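Spent the day on the old Dell tower from the Bernside office. It was headed for recycling and I said I'd strip it for parts first. Posting as I go so I have my own notes in one place.

Bought it as part of a lot of 3 from Ansari. The other two went back into use last December. This one has been under a desk since then with a sticky note on it that said "no boot."

First thing I do with any of these is lay the case on its side and open it up so the board faces me. Screws and clips stay put that way, and I can read the labels without a flashlight in my teeth.

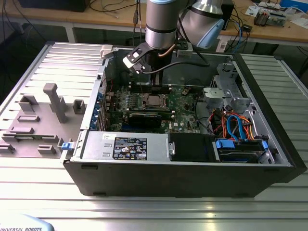
Memory comes first for me, before the processor and before any of the drives. It's the part people ask for the most and the easiest one to zap if you get careless. On this board the slots are in two banks, one on each side of the processor, and both have the little pale latches at the ends. Push the latches out and let the stick rise by itself. If you pull on the middle of the stick you will bend something sooner or later.

Asset tag said 1,823, so it matches the Bernside list. I write that number on masking tape and put it on every bag that comes out of the machine.

Hermine Pfister asked me last time why I bother with bags for parts worth a couple of dollars. Two machines from the same lot can take different memory. Once it's in a pile you're reading tiny stickers for an hour.

Graphics card next. Check the back of the case first. The blue latches hold the cards at the bracket, and there's usually one more catch at the inside end of the slot. Undo both and the card comes up with a light pull. If it doesn't, stop and look again.
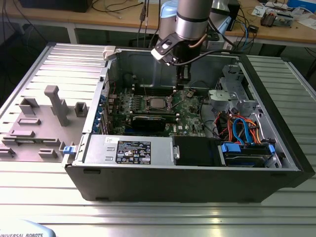 I leave the processor for late in the job. The paste can dry out and get everywhere, so I have a paper towel and some rubbing alcohol ready before I lift the bracket. No screwdrivers near the socket.

Drives: these have the blue plastic handles on the tray. Squeeze and slide. No tools. I unplug the data cable at the drive end and the power cable after it, and I leave the other ends plugged in until the drive is out.

Every drive gets wiped or drilled, no exceptions. Maricruz Nava keeps the log for that. I don't hand over a tower until her sheet is signed.

Power supply stays in the case until the end because so much of the wiring runs to it. I don't open power supplies. If one is bad it goes to the recycler whole.

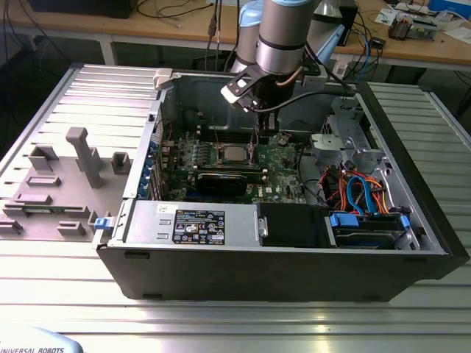 For cables I use three boxes: data, power, and everything else. The everything else box is always the full one. I went through it last year and threw out half, and it filled right back up.

Prices, for anyone who asked: Prultelano pays by weight for boards and by the piece for memory. The Sundham shop takes whole cases if the side panel still latches. Neither one wants loose screws – I keep those in a coffee can.

Running total on the spreadsheet is 2,480 parts logged since I started keeping track. A lot of that is memory. 122 of them are fans, and I have no idea what to do with the fans.

Next one up is a short case with no room to get a hand in. Will start a separate thread for it.

Comments

dellbox_dan: The blue latches get brittle with age. Warm the room up first if your shop is cold, I've snapped a few.

Hermine Pfister: I have come around on the bags.

tinfoot: Would take some of the fans if they're 80 mm. Can pick up.

rkl: do you reuse the thermal paste or always clean it off?

oldgreenboard: Always clean it off.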